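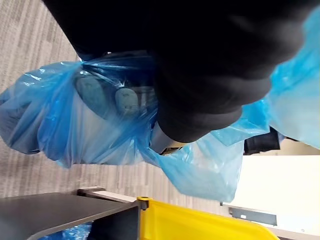

Wrist cam segmentation drops out on thin plastic bags
Perception and Planning > Grasping

tbarrow_ctl
We're running a pick and carry task with bagged items and the mask on the bag is not stable. It's a translucent blue bag, gripped at the gathered neck. Before the grasp the segmentation is fine. After the fingers close, the mask splits into two or three pieces and the tracker treats each one as a new object. The planner then sees an "obstacle" attached to the gripper and stops.

Setup is the wrist camera only, RGB. Segmenter is the stock Endik model, fine-tuned on 2391 of our own frames. Planner is Clulent with the default collision padding.

Has anyone got this working without going to a second camera?

mossgate
What are the pieces? Bag and contents, or bag and bag?

tbarrow_ctl
Both. The two rounded things under the fingers show through the plastic, and they usually get their own masks. Then there's more light blue plastic on the right side, up behind the gripper, and that gets a separate ID from the main part of the bag. It's much paler there so I can see why.

Danish Bhutto
You need more data. Bags are deformable and translucent, so 2391 frames is small, and if most of those are pre-grasp you have almost nothing for the case that fails. I'd label 400 in-hand frames, one mask for everything the gripper is holding, contents included, and retrain.

mossgate
I disagree with that as the first step. Once the fingers are closed on the neck you don't need to know where the bag ends. You need to know what moves with the hand. Run optical flow between frames while the arm moves, compare it to what the background should do given the joint positions, and whatever doesn't fit the background motion is attached. No labels.

Danish Bhutto
That works for a rigid object. The loose part of a bag swings and folds, so its flow doesn't match the hand or the floor. You'll get holes in the mask right where the plastic is thinnest. The OP also has a striped carpet, and a fine repeating pattern like that is bad for flow. We had it lock onto the wrong stripe all the time.

mossgate
Fair on the carpet. Lower resolution helps a bit with that. I still wouldn't retrain first.

kellum9
Are you attaching anything to the robot model when the grasp closes? In Clulent you can add a held volume to the gripper link. We put a cylinder under the fingers, sized a bit larger than the biggest bag, and tell the perception filter to ignore any new object that starts inside it. The split masks are still there, they just don't reach the planner.

tbarrow_ctl
No, I only disable collisions between the fingers and the target ID. When the ID changes, that stops applying. That's probably my actual bug.

kellum9
Yes, that would do it. Clear the volume on release or the next plan will fail from the start state.

Danish Bhutto
The cylinder hides real obstacles though. There's a yellow bin and the edge of that gray surface close to the bag. If the bin rim is inside your volume, you've filtered out the thing you're about to hit.

kellum9
Only new objects get filtered. Anything tracked before the grasp stays in - check that your tracker keeps old IDs alive when the bag covers them. Ours dropped them after 24 frames with no detection and we had to raise it.

tbarrow_ctl
I'll do the held volume first and check the timeout. If the masks are still a problem at the place step I'll label the in-hand frames.

mossgate
Post the planner log if it still stops. The Khokhar viewer will show which object ID triggered it.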